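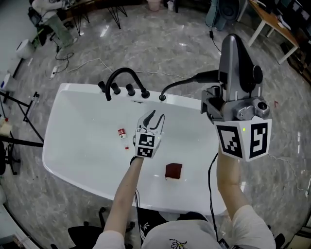
Ticket 107
Opened by: Bjarke Ásgeirsdóttir
Assigned to: Tormod Brekke
Opened: 1 December 2018
Item: Hilis freestanding tub, white, with Ravn deck-mounted faucet set, matte black
Status: Closed, one follow-up

Problem as reported

The hand shower will not sit straight in its holder. It leans toward the spout and has to be pushed down to stay. One of the handles feels loose at the base. There is also a ring on the bottom of the tub that the red sponge does not take off. I used the sponge with plain water and then with the cleaner from the small bottle. The ring got lighter but it is still there.

I have not taken anything apart. Please tell me what is safe to try before somebody comes out.

Reply, Tormod Brekke

Do the cleaning first and the fittings second. Grit on the bottom will scratch the finish if you drag the hose through it. Work in this order and write down what you find at each step.

Step 1. Take everything out of the tub, sponge and bottle included. Do not leave a bottle lying on its side in there, a slow leak from the cap will leave a mark of its own.

Step 2. Lift the hand shower out of the holder and bring it toward the middle of the tub. Let the hose follow. It should run freely through the rim. If it stops short, do not pull, go to step 4.

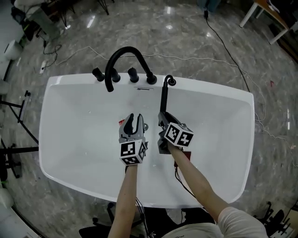

Step 3. Look down into the empty holder with a flashlight. There is a thin plastic sleeve inside. It should be level with the top of the ring all the way round. If one side is higher, press it down with your thumb.

Step 4. Check the hose from under the rim. The usual cause of a short hose is a loop caught behind the supply lines. Turn the loop out by hand and try the hand shower again.

Step 5. Test each handle for play. Hold it by the textured grip, low down, and move it side to side without turning it. A little movement is normal. If the whole base shifts against the rim, the nut underneath needs tightening and I will do that on site.

Step 6. For the ring, wet a soft cloth with warm water and dish soap, lay it flat on the mark and leave it for 5 minutes. Wipe and rinse. No scouring powder — it dulls the gloss and we can't put that back.

Results, Bjarke Ásgeirsdóttir

Steps 1 and 2 done. Hose came out without catching, so I skipped 4.

Step 3, the sleeve was high on the side nearest the spout. It went down with a click. The hand shower now stands upright.

Step 5, I went along the rim and tried them one at a time.
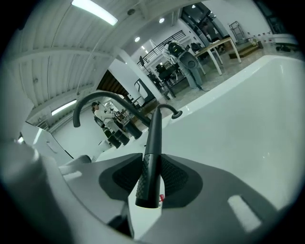 The one closest to the hand shower is the loose one. The grip itself is firm and the base is what moves. The others are fine.

Step 6, took two goes with the cloth. Ring is gone except for a faint patch by the drain, which I can live with.

Reply, Tormod Brekke

Good. The nut on that handle is a 3-minute job but the access is tight and it needs the long socket. I will bring it from the Gutau store on my next round. Until then turn that handle gently and don't lean on it when you clean the rim.

Please leave the floor clear on the faucet side so I can get underneath.

Follow-up: tighten base nut, handle next to hand shower. Check the sleeve is still seated. Parts needed: none expected, spare washer to be carried.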